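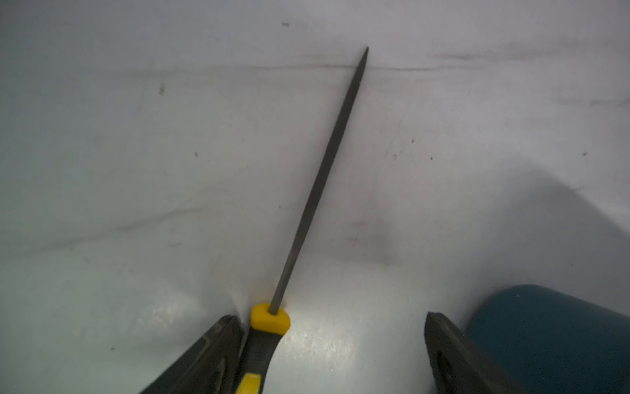
Reopening this one. The reply I got says the rattle in the Navudden glass rack is "normal settling" and that I should tighten it by hand. I did that on 2025-03-22, the same day it was closed, and the rattle is still there. Before anyone suggests it again, yes, I have looked at the small tools in the Rirnel set, including the needle file with the yellow collar and the long tapered point. The Eveck help page says to clean up the joint under the base with "a fine file". It doesn't say which face to file or how far to go, and I'm not taking metal off a rack I may want to return.

Tried so far:
Turned the stem by hand, 4 full turns. No change.
Swapped the washer for the spare. Slightly worse, if anything.
Hung one glass, then none. Rattles either way.
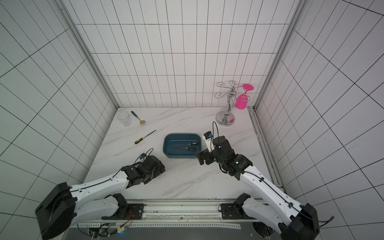

The help page also claims any screwdriver will do. I have my doubts. All of mine have the same black and yellow handles and none of them seats properly in the screw under the round base. If a special bit is needed, say so and tell me what it costs.

Status: waiting on Safavi (the seller) for 9 days. Their last message offered me 26% off a second rack. I don't want a second rack, I want this one to stand quietly.

Please don't close the ticket again until someone has read it. A replacement stem by April would settle it, though I'm not holding my breath.

Miyuki Kobori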